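Search products, parts, guides
Search

Varska 216 Countertop Ice Maker

The Varska 216 is a bullet-type ice maker for bars, site canteens and larger home kitchens. It makes 11 kg of ice in 24 hours at an ambient temperature of 20 °C. Output falls in warmer rooms.

The tank is filled by hand. A fixed water line can be fitted with the Geltance inlet kit, sold separately. Leave a 51 mm gap on each side for air flow. Descale every 3,000 cycles or when the lamp shows amber.

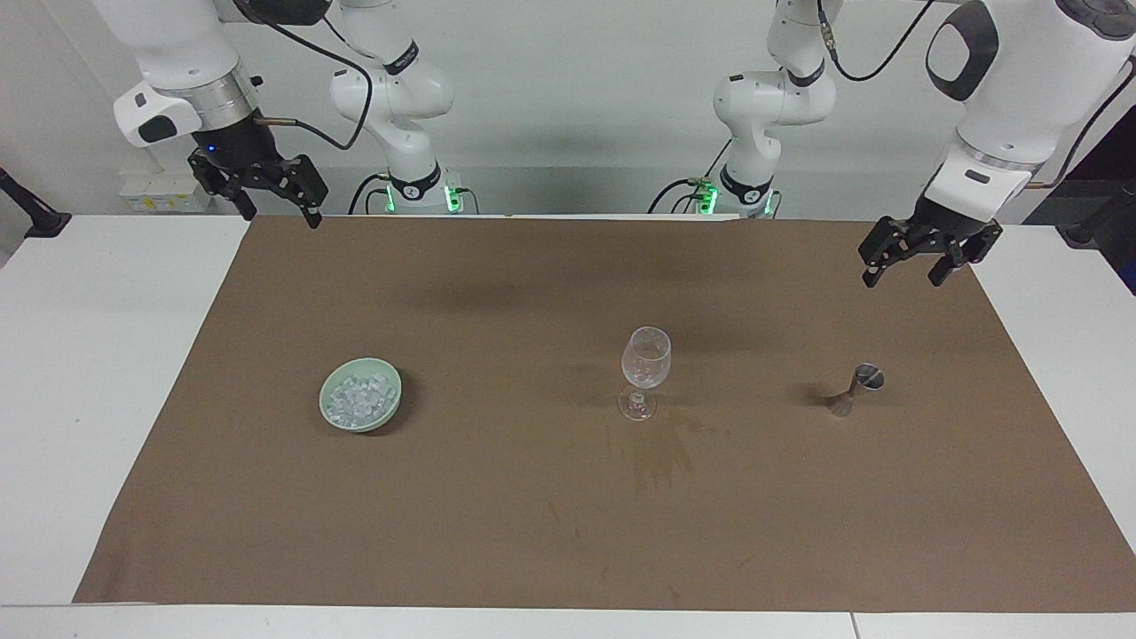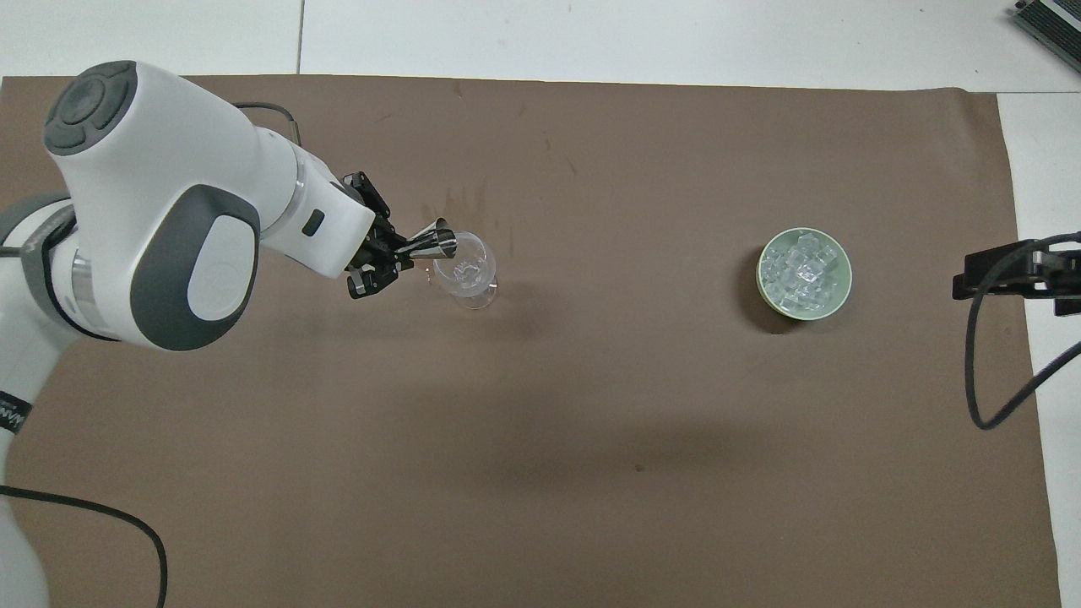 Brown paper mat on the worktop in both views; bowl of ice cubes, wine glass and jigger in the first.

Ice drops into an unchilled basket. Meltwater returns to the tank and is used again. For longer storage, move the ice to a freezer. Water harder than 300 ppm should be passed through a Prendo cartridge first.

Supplied with scoop, drain hose and mains lead. Spare pumps are stocked by Thongsuk. Orders placed after Sat 13 December ship in the new year.

Comments (3)

Does the inlet kit fit the older model with the side drain?

Ours is louder on the harvest stroke than the old one but the ice is clearer.

Drain hose is too short for a floor bucket. Bought a longer one.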